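Household money: tips for moving your savings somewhere greener without losing the will to live

I moved my current account to a bank that doesn't lend to coal mines in January, in my slippers, between the porridge and the washing-up. It took 60 minutes, of which a good half went on remembering the name of my first pet as I had spelt it in a fit of cleverness some years ago. I have since done the savings, the pension and the little pot of money I keep for boilers and other disasters. What follows is what I'd tell a friend who asked, at the kitchen table, with the kettle on.

These are household tips from someone who runs a household. If you have a lot of money, or complicated money, pay somebody qualified. If you have the ordinary sort, which comes in on one day and has gone by the next, carry on.

Start with the drawer

Every home has one. Mine is the second one down, and it contains takeaway menus, three keys to nothing and the paperwork for every account I have ever opened. Empty it on to the table. Make a pile for each account that still has money in it and a second pile for those that might. You will find at least one you had forgotten. Mine was a savings account with enough in it for a sandwich.

Write the lot down on one sheet of paper: name of provider, what the account is for, what interest it pays, whether there's a penalty for leaving. Put the sheet on the fridge. It'll annoy you there until you do something about it.

Find out what your money does when you're out

Money in a bank goes off and gets lent to people. Some of those people put up wind turbines and some dig things up and set fire to them, and the bank will be far keener to tell you about the first lot. Look on its website for the lending or financing policy. It won't be on the front page. It'll be at the bottom, in grey letters, near the cookie notice.

Things worth looking for once you've found it:

The word "exclude". Good. It means there's something they won't touch.

The word "engage". Less good. It means they have lunch with the people who dig things up.

The word "ambition". My nephew has the ambition to be a goalkeeper. He is frightened of the ball.

A date with a number attached. If they say they'll stop lending to something, it should say when, and it should ideally be a year in which the current directors still expect to be at work.

A photograph of a leaf tells you nothing at all. I've read the brochure for a fund called Wondetti Evergreen Horizons, which has more leaves in it than my gutters, and two of its ten biggest holdings were oil companies. I checked twice. They were on the last page, under a picture of a fern.

Ask, in writing, and be dull about it

Send a short message. Ask one question. If you ask six they'll answer the easiest and thank you for your interest in the other five. The one I use is: "Do you currently lend money to companies opening new oil, gas or coal projects, and if so, when will you stop?" Save it somewhere so that you can paste it in again when you get back a reply about recycled paper cups.

I sent that to Urkex, who had my savings at the time, and got two pages on their head office's beehives. I sent it again and got the beehives again, with a survey asking how satisfied I had been. The third time I added "not the bees, please" and somebody human wrote back to say yes, they did, and they had no date. It was a perfectly civil letter. I moved the money the same week.
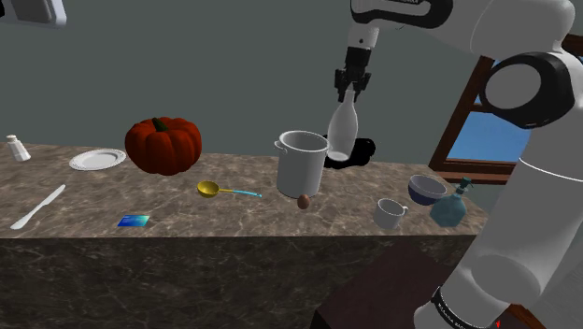
Do the savings first and leave the current account till last. Savings are easy: you open the new one, you move the money, you close the old one. Nothing is hanging off it. A current account has direct debits dangling from every side like washing, and although the switching service is supposed to bring them all across, it pays to have your list ready in case the window cleaner gets left behind.

Move 100 pounds across before you move the rest. Wait until it shows up. Then send the remainder. I know it's all meant to be instant, and it very nearly always is, but I like to sleep.

Check the protection before you check the principles. A lovely, tree-planting, otter-friendly savings account is no good to you if it isn't covered by the deposit guarantee scheme. The provider's page will say whether it is. Some green products, such as bonds and community shares, are investments, and you can lose money on them. They may still be worth having. I've got a small amount in a hydro scheme called Sfeir Weir, chosen largely for the pleasure of saying it aloud, and I regard that money as having gone on its holidays.

Look at the rate, too. You may give up a little interest for a clear conscience, and you may not. When I put my own shortlist side by side the greenest of the lot wasn't the stingiest. The stingiest was the one I'd been with all along, out of loyalty, a quality it had not noticed.

The pension, which is where the money is

Most people's biggest pile of money is one they never look at. If you have a workplace pension and have never chosen anything, you're in the default fund. That's where everybody is, and it owns a slice of more or less everything, chimneys included.

Log in. You'll need to reset your password. Everybody does. Somewhere under "manage my investments" there will be a list of other funds, and one or two will have "sustainable", "climate" or "responsible" in the name. Open the factsheet and go straight to the top ten holdings. If you wouldn't be happy explaining one of them to a fourteen-year-old, keep looking.

Then look at the charges. A green fund may cost a bit more than the default, and small percentages turn into large sums if you leave them alone for long enough. Decide what it's worth to you. Check as well how risky the thing is supposed to be, particularly if you're near to retiring. Default funds often shift you into calmer waters as you get older, and the one you pick for yourself may not bother.

If there's nothing decent on the list, write to whoever looks after the scheme at work. I did this at Ukness, where I was then employed to worry about invoices. It took 6 months and several reminders, and the reply began "Further to your emails", with a certain weariness on the plural. But a new fund did go on the list.

Odds and ends

Don't do any of this after 9 in the evening. That's when passwords get locked.

Keep the old account open with a few pounds in it until a full month has gone by and nothing has bounced.

Tell the old bank why you left. There's usually a box on the closing form. I put "oil" in mine, as there was only room for twelve characters.

If you share the account with somebody, discuss it with them beforehand. I mention this from experience.

Beware of anybody who rings you up with a green investment. Reputable firms don't telephone strangers at teatime about teak plantations. Look the firm up on the regulator's register, using a number or address you've found for yourself, and if you're told the offer closes tonight, let it close.

Insurance is harder. Insurers invest their money as well, and also decide what gets built by deciding what they'll cover, but the comparison sites don't have a tick box for it. I send my one dull question at renewal time and compare the answers. So far I've had one straight reply, one no-reply and a discount on breakdown cover.

Once a year, when you do the smoke alarm batteries, take the sheet off the fridge and read it through again. Policies change, funds get renamed, and a bank that was behaving itself last January may have been bought by one that isn't. Mine's due a fresh copy anyway. Somebody has written a shopping list on the back.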